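Sim kitchen notebook, February
Team Kuleck, entry by Amra
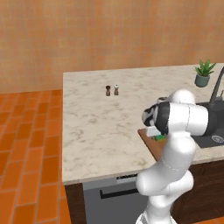
Arm over the cutting board, grinders still at the back of the counter.

Okay, so I finally have the counter task loading without complaints, and I'm writing this down before I forget what I changed (again). Nomvula, if you're reading this from home, pull the latest scene before you touch anything!

The task for the club demo is still the one we put on the whiteboard: pick up the little green thing on the board, set it down on the open marble to the left, then go back to the home pose. Grinders stay where they are. If either one falls over, the run counts as a fail, and Sipho says that goes for the plant too, which I think is a bit harsh but fine.

I ran 30 tries this afternoon with the old grasp settings and got 22 clean ones. That's way better than what I had before the break. Most of the bad ones were the same kind of bad: the fingers come down too far to one side, close on the edge of the object, and it squirts off across the board. Two times the wrist went low on the way out and bumped the board itself. I saved those under "board bump" so Marthinus can look at the joint paths, he's much better at reading them than I am.

Things I changed:

Gripper closing time is now 700 ms. It was snapping shut before and I think that's half of the squirting problem.

Added a stop point straight above the object, so the last bit of the move is only downward. Slower, but I can follow it on screen now.

Turned the brick floor texture back on. Keabetswe turned it off to save time on her laptop, and then her pictures didn't match mine and we spent a whole lunch arguing about lighting. Please leave it on, or at least tell me!

Things I did not change: the counter height, the sink, anything on the right side. I know the faucet is close to the elbow and it makes me nervous too. Sipho wants to flip the arm to the other elbow solution and see if that gives us more room over the sink. I'm happy to try it, just make a copy first.

Still open: the grinder positions get shuffled a little at reset, and I'm not sure the planner is being told about the new spots or if it's using the ones from the scene file. Need to print both and compare. Also the Cadside export of the new fingertip is in the shared folder but I haven't swapped it in yet, so today's numbers are all with the old one.

Next session: same 30 starts with the new settings, then the fingertip. Marthinus has the desktop until 4, I get it after that.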